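Dallari 의류 보관 세트 사용 설명서 (개정 2판)

4장. 누빔 재킷과 패딩 재킷의 보관

4.1 적용 범위

본 장은 누빔 재킷, 패딩 재킷, 충전재가 들어간 조끼를 Dosine 보관 주머니에 넣는 절차를 다룹니다. 니트류는 3장, 침구류는 6장을 참조하십시오. 가죽이나 모피로 된 의류에는 본 장의 절차를 적용하지 마십시오. 겉감 일부에만 가죽이 덧대어진 재킷도 같습니다.

절차는 성인용 재킷을 기준으로 작성되었습니다. 아동용 재킷은 4.6항의 2번과 3번 단계를 생략할 수 있습니다. 무릎 아래로 내려오는 긴 코트형 패딩은 4.7항을 먼저 읽으십시오.

4.2 구성품 확인

작업 전에 다음 구성품이 모두 있는지 확인하십시오.

Dosine 보관 주머니: 길이 560 mm, 폭 227 mm, 높이 218 mm
고정 밴드: 벨크로식, 긴 것과 짧은 것
습기 흡수 팩: 밀봉 포장 상태
라벨 카드와 투명 라벨 꽂이
Zeltwood 삼나무 조각: 별매품

참고: 보관 주머니의 치수는 지퍼를 닫고 내용물을 채운 상태의 바깥 치수입니다. 비어 있는 주머니는 바닥판이 접혀 있어 더 작게 보입니다. 바닥판은 주머니 안쪽의 손잡이 끈을 당겨 펴십시오.

참고: 습기 흡수 팩의 포장이 뜯어져 있거나 표시창이 분홍색이면 사용하지 말고 새것으로 교체하십시오. 교체품은 Stoyanova 부품 목록에서 주문할 수 있습니다. 주문할 때는 주머니 안쪽 봉제선에 달린 흰색 표의 품번을 적으십시오.

4.3 작업 장소

재킷의 몸판과 양쪽 소매를 겹치지 않게 펼칠 수 있는 평평한 면이 필요합니다. 침대가 가장 적합합니다. 식탁이나 책상도 사용할 수 있으나 소매가 가장자리 밖으로 늘어지면 접는 선이 비뚤어집니다. 바닥에서 작업할 때는 깨끗한 천을 깔고 하십시오.

침대를 사용하는 경우 다음과 같이 준비합니다.

1. 이불이나 침대 커버를 머리판 쪽부터 발치까지 당겨 주름을 폅니다.
2. 베개는 머리판 쪽으로 밀어 둡니다. 치울 필요는 없습니다.
3. 커버 위의 머리카락, 실밥, 반려동물의 털을 접착식 롤러로 제거합니다.
4. 조명을 켭니다. 어두운 색 재킷은 그늘에서 봉제선과 얼룩이 잘 보이지 않습니다.

주의: 전기담요나 온수 매트가 깔려 있으면 전원을 끄고 완전히 식은 뒤에 작업하십시오.

주의: 새로 산 진한 색 재킷은 밝은 색 침구 위에 직접 올려놓지 마십시오. 색이 옮을 수 있습니다. 흰 면포에 물을 묻혀 안감 쪽 시접을 문질렀을 때 색이 묻어나지 않으면 그대로 올려놓아도 됩니다.

4.4 재킷의 사전 점검

1. 세탁 표시를 확인합니다. 표시에 압축 보관 금지 또는 걸어서 보관이라는 문구가 있으면 절차를 중단하십시오.
2. 주머니를 모두 비웁니다. 안주머니와 소매 주머니도 확인합니다. 영수증과 휴지는 습기를 머금어 안감에 달라붙습니다.
3. 모자와 털 장식이 분리되는 형태이면 분리합니다. 털 장식은 재킷과 같은 주머니에 넣지 않습니다.
4. 목둘레, 소맷부리, 주머니 입구를 점검합니다. 때가 남아 있으면 세탁을 먼저 하십시오.
5. 누빔선을 따라 손가락으로 훑어 실이 풀린 곳을 찾습니다. 풀린 실은 당기지 말고 가위로 짧게 자릅니다. 바늘땀이 벌어진 곳은 보관 전에 수선합니다.
6. 지퍼를 끝까지 올렸다가 내려 걸리는 곳이 없는지 확인합니다.

세탁한 재킷은 완전히 마른 상태여야 합니다. 겉감이 말랐어도 충전재에 수분이 남아 있을 수 있습니다. 겨드랑이, 모자 이음 부분, 밑단처럼 천이 여러 겹인 곳을 손으로 쥐어 보고 차가운 느낌이나 뭉친 덩어리가 있으면 더 말리십시오.

경고: 덜 마른 재킷을 밀폐하지 마십시오. 곰팡이가 생길 수 있으며, 이 경우 보관 주머니도 함께 폐기해야 합니다. 곰팡이 손상은 보증 대상이 아닙니다.

4.5 재킷 펼치기

1. 재킷을 침대 가운데에 앞판이 위로 오도록 놓습니다. 목둘레는 머리판 쪽, 밑단은 작업자 쪽입니다.
2. 지퍼를 끝까지 올립니다. 이중 지퍼는 아래쪽 슬라이더를 맨 아래에 둡니다. 스냅 단추는 잠그지 않습니다.
3. 한쪽 소맷부리를 잡고 소매를 들어 올립니다. 몸판이 따라 올라오지 않을 높이에서 멈춥니다.
4. 들어 올린 소매를 가볍게 흔들어 안쪽에서 꼬인 안감을 풉니다. 안감이 소맷부리 밖으로 나와 있으면 손을 넣어 밀어 넣습니다.
5. 소매를 몸판 바깥쪽으로 천천히 내려놓습니다. 반대쪽 소매에도 3번과 4번을 반복합니다.
6. 밑단의 양 끝을 잡고 작업자 쪽으로 당겨 몸판의 큰 주름을 폅니다. 잔주름은 그대로 두어도 됩니다.
7. 충전재가 한쪽으로 몰린 칸은 손바닥으로 두드려 고르게 합니다.

참고: 소맷부리에 기모 천이나 골지 밴드가 달린 재킷은 밴드와 겉감을 함께 잡으십시오. 밴드만 잡고 들면 이음선이 늘어납니다.

참고: 겉감이 매끄러운 재킷은 침대 커버 위에서 미끄러집니다. 한 손으로 어깨선을 누른 상태에서 소매를 움직이십시오.

주의: 반지, 손목시계, 팔찌를 착용한 채 작업하지 마십시오. 얇은 나일론 겉감은 작은 돌기에도 올이 걸립니다.

4.6 접기와 말기

1. 오른쪽 소매를 어깨 이음선에서 접어 앞판 위에 가로로 올립니다. 소맷부리는 반대쪽 옆선을 넘지 않아야 합니다. 넘는 경우 소맷부리 쪽을 안으로 한 번 더 접습니다.
2. 왼쪽 소매를 같은 방법으로 접어 오른쪽 소매 아래에 나란히 놓습니다. 두 소매가 완전히 포개지면 가운데가 두꺼워져 지퍼가 닫히지 않습니다.
3. 몸판의 폭을 잽니다. 560 mm보다 넓으면 양쪽 옆선을 같은 너비로 안쪽으로 접습니다. 접은 뒤의 폭은 보관 주머니의 길이보다 조금 작아야 합니다.
4. 밑단을 손바닥 너비만큼 위로 접습니다. 접힌 부분이 말기의 심이 됩니다.
5. 밑단 쪽에서 목둘레 쪽으로 말기 시작합니다. 한 바퀴 말 때마다 양손으로 눌러 공기를 뺍니다. 무릎이나 팔꿈치로 누르지 마십시오.
6. 가슴 높이까지 말았으면 잠시 멈추고 양 끝이 가지런한지 확인합니다. 어긋나 있으면 마지막 한 바퀴만 풀어 다시 맙니다.
7. 목둘레까지 말고 긴 고정 밴드를 가운데에, 짧은 밴드를 양 끝 가까이에 감습니다. 벨크로의 거친 면이 겉감에 닿지 않도록 하십시오.
8. 말린 재킷의 지름이 218 mm 이하인지 확인합니다.

참고: 지름이 기준을 넘으면 밴드를 더 조이지 말고 5번부터 다시 하십시오. 오리털이나 거위털 재킷은 공기가 천천히 빠지므로 누른 상태를 조금 더 유지하는 편이 좋습니다.

충전재의 종류에 따라 누르는 힘을 조절합니다. 합성 솜은 강하게 눌러도 복원되지만 오래 눌린 접힘선은 남습니다. 깃털이 섞인 충전재를 강하게 누르면 깃대가 겉감을 뚫고 나올 수 있습니다. 나온 깃털은 밖으로 뽑지 말고 안감 쪽에서 당겨 넣으십시오.

4.7 긴 재킷

1. 4.5항에 따라 펼친 다음 밑단을 허리선까지 접어 올립니다.
2. 지퍼 슬라이더가 접힘선에 걸리면 슬라이더를 접힘선보다 위로 옮깁니다.
3. 4.6항의 1번부터 진행합니다. 밑단은 다시 접지 않습니다.

긴 재킷은 말았을 때의 지름이 기준을 넘는 경우가 많습니다. 두 번 시도해도 들어가지 않으면 대형 주머니를 사용하십시오. 기본형의 지퍼를 억지로 닫으면 양 끝의 마감 천이 찢어집니다.

4.8 주머니에 넣기

1. 보관 주머니를 침대 위에 놓고 지퍼를 완전히 엽니다. 바닥판이 펴져 있는지 다시 확인합니다.
2. 습기 흡수 팩의 겉포장을 뜯어 바닥판의 그물 칸에 넣습니다.
3. 말린 재킷을 위에서 아래로 내려놓습니다. 옆으로 밀어 넣지 마십시오.
4. 삼나무 조각을 사용하는 경우 부직포 봉투에 넣은 상태로 재킷 옆에 둡니다. 나무가 겉감에 직접 닿으면 수지가 묻을 수 있습니다.
5. 지퍼를 닫으면서 반대쪽 손으로 겉감을 안쪽으로 밀어 넣습니다.
6. 라벨 카드에 품목과 넣은 날짜를 적어 꽂이에 끼웁니다. 기입 예: 검정 누빔 재킷, 10월 5일.

침대 위의 검은색 누빔 재킷
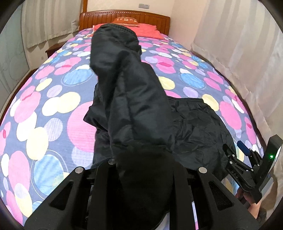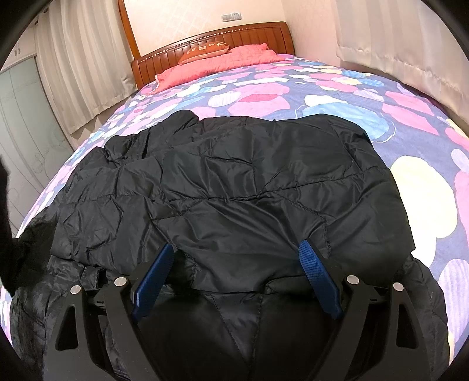
4.9 보관 위치

주머니는 눕혀서 보관합니다. 세워 두면 충전재가 한쪽 끝으로 내려가고 밴드가 헐거워집니다. 침대 밑, 옷장 위 칸, 붙박이장 바닥에 둘 수 있습니다. 외벽에 접한 바닥에 둘 때는 벽에서 손 한 뼘 이상 띄우십시오.

주머니 위에 다른 주머니를 하나까지 겹쳐 놓을 수 있습니다. 책이나 신발 상자는 올려놓지 마십시오.

주의: 보일러 배관이 지나는 바닥, 라디에이터 옆, 직사광선이 드는 창가에는 두지 마십시오.

주의: 좀약을 사용할 때는 습기 흡수 팩과 같은 칸에 넣지 마십시오. 서로 다른 성분의 좀약을 함께 쓰는 것도 금지합니다.

4.10 보관 중 점검

장마철이 있는 지역에서는 보관 중에 한 번 이상 주머니를 열어 점검하십시오. 맑고 건조한 날에 창문을 열고 작업합니다.

1. 습기 흡수 팩의 표시창을 봅니다. 분홍색이면 교체합니다.
2. 재킷을 꺼내 밴드를 풀고 펼친 상태로 한나절 둡니다.
3. 냄새, 반점, 벌레 먹은 자리를 확인합니다. 목둘레 안쪽과 겨드랑이를 특히 살피십시오.
4. 이상이 없으면 먼저 접은 선과 다른 위치에서 접어 다시 넣습니다.

3월 이후에 넣은 재킷은 가을에 꺼낼 때까지 기간이 길어 접힘선이 뚜렷하게 남을 수 있습니다. 접힘선은 4.11항의 방법으로 완화됩니다.

4.11 꺼낸 뒤의 복원

1. 밴드를 모두 풀고 재킷을 넓은 면에 펼칩니다. 밴드가 감긴 채로 잡아당기지 마십시오.
2. 양쪽 어깨를 잡고 여러 차례 털어 충전재에 공기를 넣습니다.
3. 폭이 넓은 옷걸이에 걸어 통풍이 되는 곳에 하루 둡니다.
4. 뭉친 칸이 남아 있으면 양 손바닥 사이에 끼워 비비듯이 풀어 줍니다.
5. 세탁 표시에서 건조기 사용이 허용된 경우에만 저온으로 짧게 돌립니다.

주의: 누빔선 위에 다리미를 직접 대지 마십시오. 스팀을 사용할 때도 겉감에서 간격을 두어야 합니다.

4.12 문제 해결

지퍼가 중간에서 멈추는 경우: 겉감이 물렸는지 확인합니다. 물렸으면 슬라이더를 되돌리고 천을 지퍼와 나란한 방향으로 빼냅니다. 물린 천이 없으면 지름을 다시 재십시오.

말린 재킷이 한쪽만 굵은 경우: 소매가 겹쳐 있거나 모자가 한쪽으로 치우친 상태입니다. 풀어서 4.6항의 1번부터 다시 합니다.

밴드가 저절로 풀리는 경우: 벨크로에 낀 보풀을 칫솔로 제거합니다. 제거한 뒤에도 풀리면 밴드를 교체하십시오.

꺼낸 재킷에서 나무 냄새가 강하게 나는 경우: 통풍이 되는 곳에 걸어 둡니다. 섬유 탈취제는 세탁 표시를 확인한 뒤에 사용하십시오.

4.13 주머니의 세척

보관 주머니의 겉면은 중성세제를 묻힌 젖은 천으로 닦습니다. 세탁기와 건조기에 넣지 마십시오. 바닥판은 분리되지 않습니다. 세척 후에는 지퍼를 연 채로 그늘에서 말리고, 안쪽 모서리까지 마른 것을 확인한 다음 접어서 보관합니다.

여러 벌을 함께 보관하는 방법과 대형 주머니의 치수는 5장을 참조하십시오.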